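About us

Hello! I'm Oliwia Dudek, and I run Cendeo with Bilal Hakim out of a shared workshop on the edge of Prosthorpe. We help people build small robots at home, or on our benches if home hasn't got the space (mine hasn't, I live over a chip shop). If you've got an arm in bits in the spare room and a feeling you've bitten off too much, you're our sort of person.

It started with an argument over a gripper. I'd spent most of a winter making one in my kitchen and was very proud of it, and Bilal, who had the bench next to mine, pointed out that my finger linkages weren't parallel. They weren't. He lent me a drill guide, I lent him my good calipers, and by April we'd agreed to share a bench, a kettle and a name. The name is from a label on an old drawer we bought at a house clearance in Brustville. We never did find out what a Cendeo was.

These days there are 163 of you on the members' list, which still makes me a bit giddy. Some come in every week and some we only know by email. Mal-soon Na looks after the electronics side and is the one to ask before you plug anything in - please do ask! Herman Halim does our code evenings and will happily stay till ten o'clock hunting for a missing minus sign.

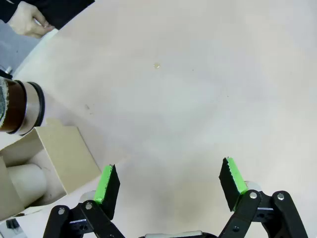 Most of our own bench time goes on grippers, still, and on getting an arm to pick up ordinary things without squashing them or flinging them across the room. Foam on the fingertips is a big part of that. We've tried felt, bicycle inner tube and the stuff you put under rugs, and we keep going back to foam, even though it tears and you end up changing it more often than you'd like. Cut your spares in advance. I keep a tub of them by the glue.

What can you do with us? You can come along and use the benches, with 2 pillar drills and 3 printers shared between everybody (book the printers, they go fast). You can bring a half-finished build and have one of us look it over. Or you can join a build group, where a handful of people make the same arm side by side over a couple of months and swap parts and moans as they go. You don't need to know any maths to start. You'll pick some up, sorry.

We also sell bits. Screws, bearings, cable, foam sheet, all in small amounts, so that you don't have to buy 2,000 of something when you need six. Hermine Camenzind packs the orders and writes the little notes that go in with them. If yours says "check the left one", check the left one.

The workshop is up the stairs behind the tyre place, green door, bell on the right. Give the bell a good long push if the printers are going. Tea's free, biscuits are whatever you bring - and do say hello to me or Bilal on your way in so we can show you where things live.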